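Cleaning and Re-Tensioning a Felt Table Top

Applies to: tables with a glued or stapled felt surface over board, rounded corners, no raised rail. For tops with a rail, remove the rail first and then follow the same order of work.

Felt collects crumbs, grit and drink residue faster than a hard surface. Most of the wear on a shared table comes from items being dragged across dirt that is already in the pile. The work below takes 60 minutes for a top in fair condition, plus drying time. Allow longer if the edge has lifted.

What you need

Soft clothes brush, natural bristle
Vacuum with a narrow nozzle and adjustable suction
Two white cotton cloths
Lukewarm water
Wool-safe detergent
Tack hammer or light claw hammer
Upholstery tacks, short
Flat screwdriver, for lifting old staples
Sponge with a soft foam side

Colored cloths are not suitable. Dye transfer onto damp felt is permanent in most cases.

Step 1. Clear the top

Lift everything straight up. Snack boxes and bags go first, as they leave the most loose crumbs, then bottles, then tools. Check that bottle caps are screwed down before you tilt anything. Hammers and other metal tools should be lifted clear of the cloth, because a dragged head will raise a line in the pile that brushing does not always remove.

If the table stands against a screen or divider, pull it forward far enough to walk behind it. The back edge is the one that gets skipped, and on our own table (a Stenham base with a replacement top) it was the first to come loose.
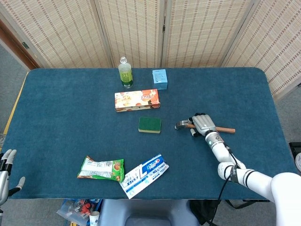 Marlies Moser writes that she never uses the green side of a sponge on felt, even dry. On her Bråten table it pulled the fibers up into small balls within one season, and the patch still shows under a side light. She now cuts the scouring layer off and keeps the foam part for blotting only.

The same applies to any abrasive pad. Use the foam side, damp, with no downward pressure. If balls of fiber have already formed, trim them with a fabric shaver on its highest setting and do not pull them by hand.

Step 2. Brush and vacuum

Brush from the center toward the edges in straight strokes. Keep to one direction. Felt has less of a nap than woven cloth, but on darker colors a change of direction will show as a lighter band.

Vacuum on low suction with the nozzle held just above the surface. Do not let it seal against the felt – this lifts the cloth from the board and can break an old glue bond. Go over the corners last.

Step 3. Treat spots

Sugary drinks: blot with a cloth dampened in plain water, then with a dry cloth. Repeat until nothing transfers.

Grease from chips or pastry: put a little cornstarch on the spot, leave it for 30 minutes, vacuum, and repeat once if needed. Follow with diluted detergent on the foam side of the sponge.

Unknown marks: test the detergent on the underside of the overhang before using it on top.

Do not soak the felt. The board underneath swells at the edges first, and a swollen edge cannot be sanded down without removing the cloth.

Step 4. Check the edge

Run a fingertip along the full edge, including the underside. Loose felt feels soft and moves slightly. Mark loose sections with chalk on the underside only.

Lift any failed staples with the screwdriver. Pull the felt down and under until the surface is flat, hold it, and set a tack. Work outward from the middle of the loose section toward both ends. Tap the tack in with light strokes until the head is flush. A heavier hammer will do if held close to the head.

At rounded corners, take up the excess in small, even pleats on the underside. One large fold will show through as a ridge. We used the short Trarner tacks; the longer size came through the board on a test piece.

Step 5. Dry

Leave the top uncovered in a ventilated room. Do not use a hair dryer or place the table near a radiator, as uneven heat shrinks the cloth and pulls the corners. In August ours was dry by the next morning. In winter, leave it an extra day.

Maintenance

Brush after each use. Vacuum every 2 weeks if food is eaten at the table. Check the edge twice a year and replace any tack that has started to rust.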